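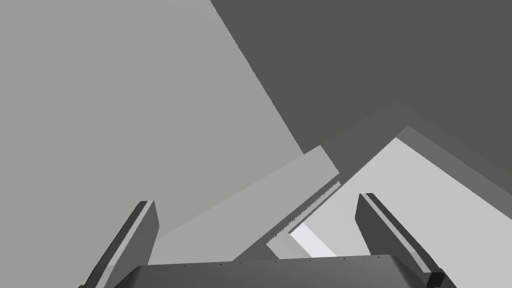 Prernuvach sim kit, evaluation notes
08/08/2020

Second day with the trial license. Goal for the week is to decide whether we buy it for the Cidmont work or stay with the in-house simulator and keep patching it. Writing this up as I go so whoever picks it up can skip the install pain.

Install: took most of the morning. The package wants its own Python and will not share one that is already there, even if the version matches. I gave it a clean user account on the Jolumley machine and it went through on the third try. The first two failures were the license file. It has to sit in the home folder of the user who starts the server, and the error when it is missing says "scene load failed", so I spent a good while checking scenes that were fine. Sent this to support. They answered the same day and said the message will change in the next release.

What comes in the trial:
– 15 room layouts, all editable
– a two-arm robot model with parallel grippers, wrist views included
– 2 teleop input drivers (we only have hardware for one of them)
– a replay tool
– an export script that writes joint states and all views on one clock

The April quote from Agarwal covered a similar list but charged extra for replay. Need to dig that out before we compare prices.

Ran teleop in one of the small rooms, stone counter with a few props on it. Control feels good. Arm follows the hand with a small lag, steady enough that you stop noticing it after a few minutes. Orientation is harder. The wrist rotation mapping is reversed from what our operators are used to, and the setting to flip it is per arm, in two separate files. Flip both or you will fight yourself.
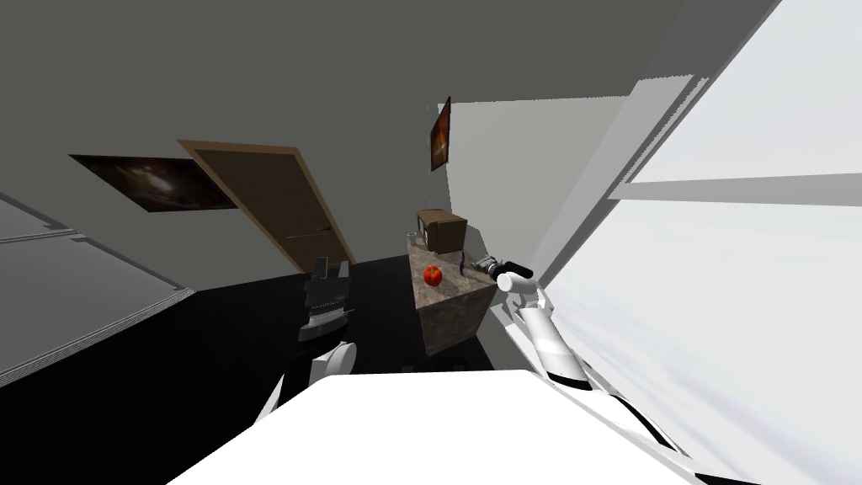 Body view, tilted. Right gripper beside the counter, next to the thin purple item. Apple, cardboard box and glass also on top.

The tilt matters for us. Our own views are level, and anything we trained on level views will need at least a check before we trust it on these. The manual says the head angle can be set per scene. I found the field but have not tried it yet.

Rendering. Mixed. The stone on the counter and the shine on the black floor look better than anything we have. The big window is nearly pure white and the white arm links get weak against it. The black stripes still read fine. I would want exposure control, and the only option I can find is a single brightness value for the whole room. Asked support whether there is one per view. No answer on that yet.

Some surfaces have no texture at all, just flat gray planes. Up close in a wrist view that leaves very little to go on. If we use this for anything vision-based, budget time for texturing.

Contact and grasping. Dropped the step size and reran the same short motion with the default solver and with the "fine" solver. Default lets the fingers sink slightly into thin objects when you squeeze hard. Fine does not, but it slows the whole thing down enough that live teleop is unpleasant. Suggest default for collection and fine for replay checks. Have not measured the sink, only looked at it.

Small handles and knobs are the case I care about for Cidmont. The wrist view is the useful one for these. The body view is too far back to judge the last bit of an approach.

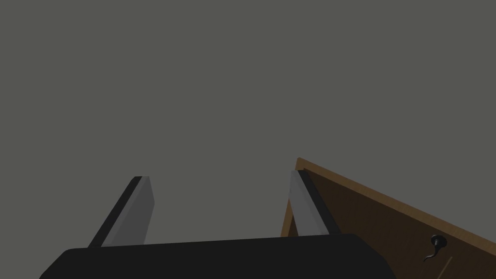

Wrist view, jaws open and empty, wood panel and black knob off to the right.

With the knob that far over to one side you have to shift the whole wrist before closing. Doable, but the operator needs both views up together. The stock layout shows one large and the rest as thumbnails. You can change it in the viewer config, key is "panes", set to 3 and restart the viewer (the server can stay up).

Export. Left a scripted run going over lunch and got 1,067 frames out of it, all views present, timestamps in order. File names are padded to four digits, so a longer run past 9999 will sort wrong in our loader. Easy fix on our side. Joint order in the export does not match the order in the robot file. It is written down in the manual, in the appendix, and it cost me an hour anyway.

Replay from the export works. Played the lunch run back twice and compared joint values at the end, same both times. Objects I have not compared.

Still open:
– head angle field, try level and rerun
– exposure, waiting on support
– second teleop driver, need to borrow the hardware
– seat pricing: is the replay tool counted as a seat or not? Sales page and quote disagree
– check if our gripper model imports. Format is listed as supported but I only tried the stock one

Current leaning is to ask for a longer trial before spending anything. The export alone would save us work, and the rest depends on the import. Server left running on the Jolumley machine under the trial account. Please do not update the drivers on it until the license runs out.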